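Flonus Household Set – README

Student project, robotics club, Yu building lab. Last edited in May.

What is in here

Flonus is a set of simulated household tasks recorded by members of our robotics club over one school year. A two-armed robot works in furnished rooms that do not exist outside the simulator. A student drives it from a desk, and we save what the robot's cameras render along with the joint positions and the gripper commands. We made it so that next year's team would have something to train on in the fall without spending the first two months recording.

There are around 1,000 episodes. Each one covers a single task in a single room. They are grouped by room, and there are 6 room layouts. The layouts were built by club members as a class assignment, so the taste in wall colors varies.

Tasks

The task list is short on purpose. We started with a longer one and dropped everything that needed liquids or cloth, which our simulator handles badly.

pick_bin – take hold of a wastebasket and lift it
move_bin – carry a wastebasket to a marked spot on the floor
clear_table – take utensils off a table or counter
shift_plant – move a potted plant without tipping it over
handover – pass an object from one gripper to the other

The wastebasket tasks are the hardest in the set for new drivers. The rim is thin and the sides slope, so the usual approach from straight above tends to fail. Most of our drivers ended up gripping the side with one arm and keeping the other gripper open nearby in case it was needed. Both arms are recorded in every episode, even if one of them never touches anything.

Camera views also take some getting used to. The main view is rendered from the robot's own body and is not leveled afterward, so walls and windows can run diagonally across the image. Please leave it that way if you add to the set. The first version of our training code rotated everything upright, and the results stopped matching the arm positions.

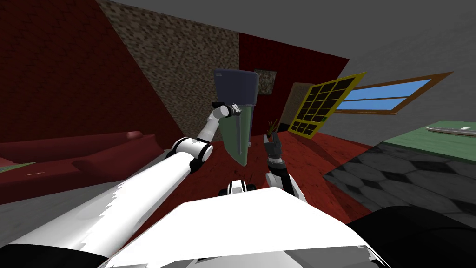

Folder layout

Each room has its own folder, and inside it there is one folder per task. An episode folder holds the rendered frames, a table of joint positions, a table of gripper commands, and a plain text note from the driver. Notes are optional and many are blank. Some are only one word.

The folder called valtent holds the robot model and its settings. Valtent is the name of our robot model and has nothing to do with the room layouts. The folder called clarkura holds the playback script, which steps through an episode and shows the commands next to the frames.

How it was recorded

Drivers used two hand controllers, one for each arm. Before a driver's episodes were kept, they had to finish 5 practice runs of the task. Object positions were shuffled a little at the start of every episode. The furniture stayed where it was.

We kept failed episodes. They are marked "fail" in the index file, and a dropped object counts as a fail even if the driver picked it up again.

Known problems

Objects sometimes sink slightly into the gripper fingers when they are squeezed hard. In the earliest episodes the gripper commands lag the frames by 2 steps. The index file has a column for this, and the playback script corrects for it, but the raw tables do not.

Lighting is the same in every episode of a room. A model trained on one room alone will probably do poorly in the others – ours did.

Use

Free for class and club use. If you publish something with it, please name the Flonus set and say which rooms you used. Corrections to the index file are welcome and should go in as a separate change, with the episode folder named in the message.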